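Stamping and Notebook Finishing Assistant (part-time)
Gunditz Paper Workshop, Rusel

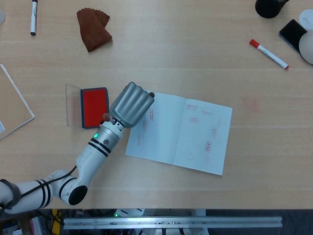

Stamping table with a grid notebook, the red ink pad and its clear lid.

Gunditz is a small stationery workshop. We make and finish notebooks, record books and loyalty cards for shops, schools and clubs, and we sell a short range of our own through the front counter. We are looking for a part-time assistant to join the finishing room, mainly to work at the stamping table.

Hours: 2 shifts a week, nine hours in total, with the option of more in September when the school orders come in
Place: Gunditz, upper floor, Plustimlow Yard, Rusel
Reports to: finishing room supervisor
Contract: fixed term to begin with, reviewed after the first busy season
Closing date: 7/6/22

About the work

A good part of what leaves the workshop carries a hand stamp of one kind or another. It may be a maker's mark on the inside page, a boxed stamp where a teacher or club leader will write a date, or a row of small marks down a margin. Customers order these because they like the look of a stamp done by hand, and they send them back if the stamp is crooked or half missing. The job is to do them steadily and to the sample.

A usual run is 124 books. Each run comes up from the binding room in trays with a job card, which gives the stamp numbers, the ink colour and the page. You set up the table, make trial marks in a spare notebook until the stamp prints evenly, and then work through the trays. Red is the colour we use most. Black and green come up now and again.

The grid paper needs particular care. The lines are faint, but they show up a stamp that has gone on at an angle. We would like you to have used squared paper, sewing patterns, tiles or anything else where you had to line things up by eye.

Your duties

Reading the job card and finding the right stamps in the drawers
Checking the ink pad and re-inking it when the marks start to come out pale
Making trial marks and getting them agreed before a new run starts
Stamping notebooks and cards to match the sample
Leaving stamped pages open long enough to dry, then stacking them in order
Putting spoiled copies to one side and writing the number on the card
Wiping down stamps and the table with the cloths provided
Putting the lid back on the pad whenever you leave the table, even for a short break
Labelling boxes and bringing finished work down to the packing bench

When stamping is quiet you will help with other finishing jobs. These include rounding corners, fitting elastic, counting sheets into packs and cutting backing board. Full training is given on the corner cutter. Nobody uses the guillotine without a separate induction, and it is not part of this post.

What we are looking for

You must have:
A steady hand and the patience to repeat the same small task for an hour or more
Good enough eyesight, with glasses if you wear them, to spot a faint or doubled mark
The ability to follow a written job card and to ask when it is unclear
Tidy habits at a shared table

It would help if you have:
Worked in a print shop, bindery, post room, library or craft business
Used rubber stamps, lino blocks or screen printing at home or at college
Some experience of packing orders

We do not ask for any qualifications. We are happy to hear from people returning to work, people who have retired, and students who can commit to the same shifts each week.

The room

The finishing room is on the upper floor and is reached by one flight of stairs. There is a goods lift for trays, but it is not suitable for passengers. If the stairs would be a problem, please say so when you write to us — the front counter has a table at street level, and part of the work can be done there.

Most of the work can be done sitting or standing. Chairs are adjustable. The ink is water-based, but it does stain, and it gets on to the tables as well as on to people. Aprons are supplied. Please do not come in your best sleeves.

The radio is on in the afternoons. Hot drinks are kept to the kitchen next door, away from paper.

Training

For the first 2 shifts you will sit with a member of the finishing team and use practice notebooks only. You will learn how hard to press with the different sizes of stamp, how to load a pad without flooding it, and how to tell when a mark is good enough to go out. After that you will start on short runs of cards before moving on to bound books, which are slower because the page does not lie completely flat near the spine.

By the end of September we would expect you to manage a full run by yourself. In that month we have orders for 700 books from one customer alone, the Rattanakul language school, and every copy takes more than one stamp.

Pay and benefits

Pay is by the hour and is the same for everyone in the finishing room. The current rate is given in the information sheet, which you can collect from the counter or ask us to post. Holiday is paid in proportion to hours. Staff may take home spoiled notebooks and have a discount on the Gunditz range. There is a bicycle rack in the yard but no car parking.

How to apply

Write us a letter of no more than one side, by hand or typed. Tell us what work you have done with your hands, paid or unpaid, and which days you could not do. Please include a telephone number and the name of one person who can give you a reference. A full CV is not needed.

Letters can be handed in at the counter or posted to:
Finishing Room Post
Gunditz Paper Workshop
Plustimlow Yard
Rusel

Applicants on the shortlist will be invited to a practical trial at the workshop. You will be given a sample page, a pad, a set of stamps and a blank notebook, and asked to copy the sample on to several pages. The trial is paid at the normal hourly rate. A short talk with the supervisor follows, and there will be time to look round the binding room.

We reply to every letter, usually within a fortnight of the closing date. Letters that arrive late will be kept for the next vacancy unless you ask us to return them.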